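House Rules for Two-Armed Kitchen Tasks in Simulation

Before you record a single run, agree on the rules. After you record a single run it is already too late, but agree on them anyway.
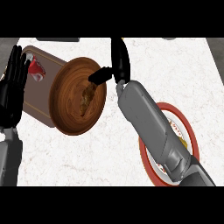 What you need before you start

A countertop task with both arms working. A written definition of success. A plain text file for the rules, kept next to the task file and not in somebody's inbox. At Sustberg we kept ours in an inbox for most of October, and the person who owned the inbox went on vacation.

The steps below come from the Zakby kitchen set, which moves things like bowls, trays and cans around a marble counter. They work for other sets too, provided your robots have two arms and your colleagues have opinions.

Step 1. Write down what "done" means

"Put the food on the tray" sounds clear until you watch 13 runs of it. Does the bowl have to end up back on the counter? Can the food hang over the edge? Does a tray count if it is leaning?

Write one sentence for the end state and one for each thing that must not have happened on the way there. Use words a new hire could check without calling you. "Neatly" is not one of those words. We tried it.

Step 2. Give each arm a job

Say which arm holds and which arm moves, and say when they may swap. If you leave this open, the arms will both go for the same rim at the same moment, and the physics engine will express its feelings by firing the bowl across the room.

Our rule is that one arm settles before the other makes contact. Settled means still for 2 full seconds of simulated time. It makes for dull viewing and very good data.

Step 3. Set a tilt rule

Bowls and trays tip. Some tipping is the task, some is an accident, and the log can't tell you which unless you decide first. For every object that can hold something, write down:

Whether it may be tilted at all.
Which arm may do it.
Whether it has to be level again at the end.

Keep this list with the objects and not with the tasks, or you will write it again for every task and get a different answer each time. Vindville had three answers for one soup plate.

Step 4. Decide what counts as a bump

Elbows and forearms touch things. A rule that says "no contact except with the fingers" will throw out nearly every run you have, including the good ones. A rule that says nothing will let an arm plow through the dishes like a snow shovel and collect full marks.

We log all contact by arm segment. Brushing an object that isn't part of the task gets a warning. Moving it fails the run. Fingers passing through something solid also fail the run, however graceful it looked.

Step 5. Check the view from the camera you will grade with

An arm that reaches across the counter hides whatever is under it. If your reviewers grade by eye, give them a second view or let them read object positions from the log. Do not let them guess. Reviewers are generous before lunch and merciless after it, and your success rate should not depend on sandwiches.

Pick the grading view before you record, write its name in the rules file, and leave it alone.

Step 6. Reset like you mean it

Between runs, put every object back from the start file. Don't nudge things into place by hand, even if only the bowl moved — especially if only the bowl moved. Save the random seed with each run. When someone at Sosa asks why run 3 looks strange, you want to be able to play it again and be puzzled together.

Step 7. Run the dull test

Do 100 resets with no arm motion. Nothing on the counter should slide, sink, or hop. If something does, fix the object before you blame the gripper.

Then hand the rules to a person who had no part in writing them and have them grade the same small batch as you. Where the two of you disagree, change the wording and leave the scores alone until you have both graded the batch again.

Changing the rules later

You will. Give the file a version number, put that number in every log, and never mix versions in one results table. Old runs keep their old grades unless you regrade the whole lot. Picking out only the runs that would improve is a time-honored practice, and it fails the review.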